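About Flarncombe

Flarncombe sells printed table cloths and play mats to schools and clubs. We started because Lorraine Pearce had bought too many that promised the world and curled up by July. She still doesn't trust a catalog, ours included. 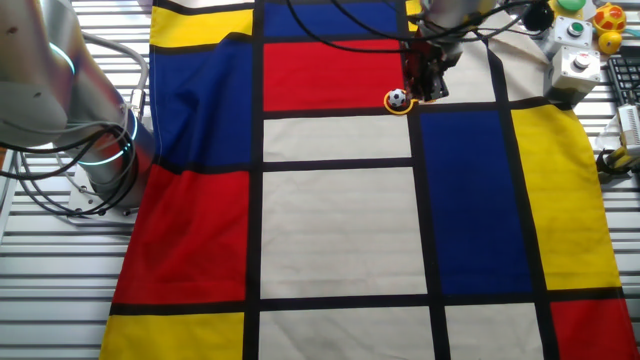 What we print

Blocks of red, yellow, blue and off-white with thick black lines between them. People tell us a grid makes children calmer or better at math. We've seen no proof of that and won't print it on the label. A cloth gives small things a place to sit, and it brightens a dull table. That's the claim.
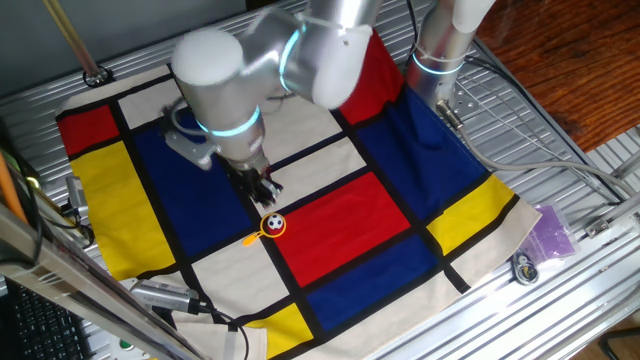 Creases are the complaint we hear most, and Ashley Ashworth answers every one. Fabric folds, and any seller who says "wrinkle-free" should be asked to show you one after shipping. Lay a toy magnifying glass with a soccer ball in its lens on a cream square and it shows up fine, wavy edges or no. If you need a dead flat surface, buy a board.

Our ranges

Relach is the large cloth and Lightfoot the smaller one. We dropped a third, Skovix, after 11 orders — the colors were muddy and we should have caught it sooner. 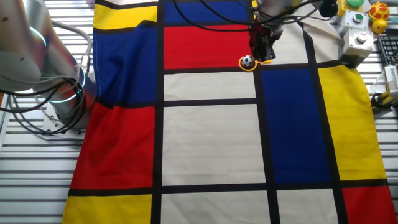
We print in runs of 100 and check each cloth by eye, which catches most faults. When it misses one, send the cloth back and we'll replace it. Write to Ashley before 3 in the afternoon for a same-day reply.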